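Skivow Tells Renters: You Probably Don't Need a Bigger Kitchen, or Most of What We Were Going to Sell You

Small-kitchen guide drops the miracle racks and sticks to one counter, one sink and one cooktop

KAEWKLA, November. Skivow, the home advice service, today released Kesanari, a free guide for people who cook in very small kitchens. The guide makes no promise to double anyone's counter space. According to its lead writer, Cuiping Guo, that claim has been printed on boxes for years and she has yet to see a counter grow.

"Every rack takes up room to save room," said Guo. "We asked people to show us what they bought for storage. Then we asked where they kept it. A lot of them went quiet."

Kesanari draws on answers from 1257 renters, collected by Skivow through its own newsletter. Readers of a home advice newsletter are not a fair sample of anybody, and the guide says so on its first page. It also says that 500 of them had bought at least one organizer they had stopped using. 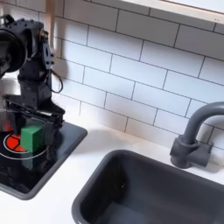 The guide is built around a dull question: what has to stay out between meals? Skivow's starting answer is very little. The cooktop is for cooking, the sink is for washing, and the stretch between them should be left clear for a cutting board. Anything that lands there for "just a minute" goes on a list, and the list gets read back at the end of the week. Testers reportedly disliked this part the most.

Yatziri Bermúdez, who edited the chapter on walls and shelves, was asked to cut it by half and did. Her view is that hanging storage is oversold. Rails fill up with tools picked for their looks, and the ones near the heat collect grease.

"If you can't remember using it this month, why is it on the wall?" Bermúdez said.
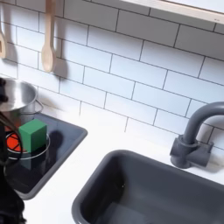
Bermúdez does allow some exceptions. She would keep a tool on the wall if it gets used most days and wipes clean in a few seconds. A pair of plain wooden spoons hung against the tile, close to the pot and the cooktop, passes her test, and she would stop there for a good while before adding a third. White tile with dark grout gets a warmer review than expected, though the guide doubts that any grout color makes up for not wiping it.

Not everyone at Skivow is convinced. Walter Escobar, who handles reader mail, expects complaints from people with families. "Try telling a house with four kids to keep the counter clear," he said. His objection is printed in the guide, without a reply.

Kesanari runs to 90 pages, of which 8 deal with things to buy. An earlier draft had more. Skivow sells no storage products of its own and says it took no payment for the items named.

The guide can be downloaded from the Skivow website. Printed copies are available by mail for the cost of postage.

Press contact: Yurani Quintero, Skivow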